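Cooking with vinegar: talk notes
Somville Food Fair, demo tent, March 30, 2024

(Wait for people to sit. Bread and the tasting cups go down the rows now, so they have something to do.)

Start with the question: how many bottles of vinegar have you got at home? Most hands will go up for one or two. I have a shelf and a half, and I'd happily fill the other half!

Tell the pickle story. My first jar, way too much clove, tasted like a dentist's office. I ate the whole thing anyway and started another one the next morning.

Slide 2. Why I love it: a splash at the end wakes up a pot of soup the way salt can't. Lentils, bean stew, braised cabbage - take it off the heat, stir in a spoonful, taste, and there it is, suddenly everything is louder. Do the lentil tasting here. Plain cup first, then the one with sherry vinegar.
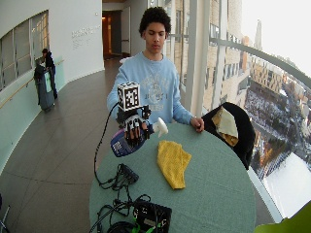

Zastham
Recipe writer and speaker, Kuretti Kitchen

Slide 4. The kinds worth buying. Cider for slaws and pork. Rice vinegar for cucumbers (so gentle, you can pour it straight on). Sherry for beans and mushrooms. Plain white for pickling, and check the label says 5 percent acidity if the recipe is a tested canning one. Skip the balsamic lecture unless they ask, I get carried away.

Slide 5. Quick pickled onions, live. One red onion sliced thin, half a cup of cider vinegar, half a cup of hot water, a tablespoon of sugar, a teaspoon and a half of salt. Stir, pour over, leave it on the side while I talk. They go the most ridiculous pink! Remind them: fridge, not the cupboard, and eat within two weeks.

Slide 6. Fruit. People make a face at this one, so go slowly. Strawberries, a little sugar, a few drops of good red wine vinegar, twenty minutes. I have won over entire tables with this.

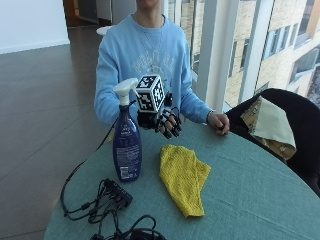
Sithole wrote in after the February talk: "I tried the strawberries with rice vinegar since it was all I had, and my kids drank the juice out of the bowl. Can you freeze it?" Yes, you can, read that one out. Freeze the juice in an ice tray and drop a cube in sparkling water.

Back to the onions. Pass them round with the toothpicks. Questions until the bell, recipe cards are by the exit.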